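3.2 The simulated kitchen and the student tasks

Each team in the Stidgate course started from the same simulated kitchen, with a robot arm, a two-jaw gripper and a wrist camera. We let the teams choose their own objects, and the choices were a delight. Ketsara Suwannarat and Mansa Aryee went straight for vegetables, arguing that anything lumpy would teach them more than a box. They were right! Their potato task (Figure 2) became the one every other team wanted to try, and by March it had been added to the shared set.

The students drove the arm by hand to record their runs, then trained a small policy on what they had collected. Most of the early trouble came from the approach. A gripper that comes in a little too high pushes the potato over before the fingers close, and the wrist view gives few clues about depth when one object fills so much of it.
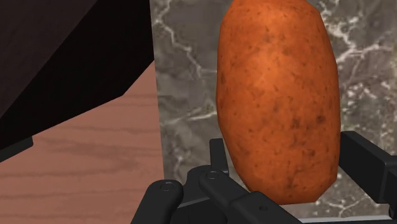
Figure 2. Wrist-camera view from the potato task, with the gripper fingers open near the lower end of the potato.

Suwannarat and Aryee recorded 103 runs and kept 95 of them for training. The eight they dropped were all cases where the operator had let go of the controls partway through. Archie Swanson's team, working with the same 95 runs, tried adding random changes to the counter and wall textures, and this is where things got really exciting for the class. Over 100 test trials the plain policy finished 61, while the one trained with changing textures finished 92. We had expected a gain, though nothing close to that size.

Both teams used the same starting positions for the arm, and the test positions of the potato were drawn before any training began. Section 3.3 covers how the runs were scored.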